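The Four Hundredth Reach

By the time Caoimhe Sheehan came in with the tea, Wendell Hutchins had been moving his own right hand through the air for most of the morning, and the grey hand across the floor had been moving along with him, a little slower, like an old neighbour following you down the garden to see your beans.

"How many now?" she asked.

"Two hundred and eleven good ones," said Wendell. "Grimham wants 400."

Grimham was what they called the learning program, after the village where Wendell's grandmother had kept her shop. It had no manners yet and very little sense, and everything it would ever know about reaching for things had to come from somebody's patient arm, one example after another, each with its small label typed in at the end.

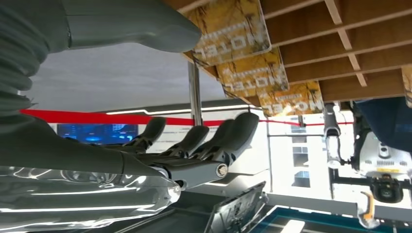
The grey hand at the rope, with the yellow MOTEL signs and its white neighbour beyond.

Caoimhe set the mugs down well clear of the cables and took over the keyboard, for she was the quicker typist and Wendell's labels had a way of turning into letters home. He had once written, under a perfectly ordinary reach, "a bit shy, this one, but meant well," and she had never had the heart to delete it.

"Do you think it'll pick up your habits?" she said. "You always stop for a moment before you close your fingers."

"My grandmother did that. She'd stop over every apple, as if she was asking its permission."

Caoimhe thought about this while her tea cooled, and then she scrolled all the way back to the first example and found the little pause there too, and in the next one, and the next.

"Should I trim them out?"

"Leave them in, love," said Wendell, and he lifted his arm again.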